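Uvel Basketball Availability Notes -- README

Last updated 2025-10-08

Hello, and thank you for taking the time to read this before opening the files -- it will save you a fair bit of head-scratching later on. The Uvel notes are a collection of short entries on who was fit to play, who was rested and who came back from a lay-off, gathered over 2 seasons of the Stunlow amateur basketball league. We started keeping them because the league's own team sheets only say who turned up, and we wanted to know a little more than that.

What is in the folder

There are 1,724 entries, one to a row, in a plain comma-separated file called notes.csv. Each row covers one player for one game. A second file, clubs.csv, lists the nine clubs with their home halls and the short codes used in the main file. If you only want one club, filter on the code and leave the name alone, as Zelent changed the spelling of theirs halfway through and both versions are still in there.

Columns in notes.csv

game_id: a number that runs through the whole collection
club: the short code, as listed in clubs.csv
player_id: a random number, kept the same across both seasons
status: played, rested, injured, ill, away or unknown
minutes: whole minutes on court, left blank if the club didn't record them
remark: free text of up to 50 characters, copied as the club wrote it

How the entries were gathered

Clubs filled in a short form after each game, usually the same evening, and sent it to us by email. We typed the forms up by hand and had a second person read each batch against the originals (a slow job, but we caught plenty of muddled shirt numbers that way!). Where a form and the team sheet disagreed we went with the team sheet and put "sheet" at the start of the remark.

Things to watch out for

The January games in the first season are patchy. Two halls were shut for floor repairs, fixtures were moved at short notice and several forms never reached us, so please don't read a gap there as a player being out.

"Rested" means different things to different coaches. Some use it for anyone who stayed on the bench, others only for a player coming back gently after illness. We have left it as written.

Mizuno, the smallest of the clubs, often fielded the same seven players all season, and anyone who knows the league could probably work out who they were. Please don't try, and please don't publish remarks from that club word for word.

Using the notes

You are welcome to use the files for study, teaching or your own curiosity, as long as you say where they came from. Corrections are always gladly received -- send us the game_id and what you think it should say.
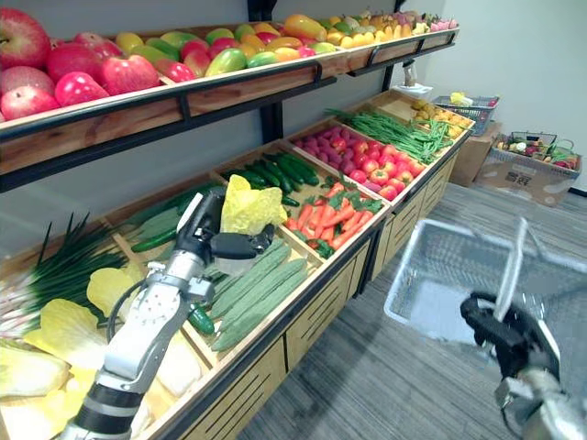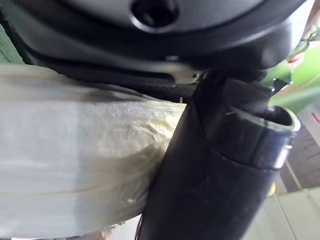 Uvel Sports Records Group, Stunlow

Older versions of both files are kept in the archive folder, with a short list of changes beside each one. If you have already built something on the first release, do have a look through that list, as the status column used to be two columns and the old "doubtful" label has been folded into "unknown".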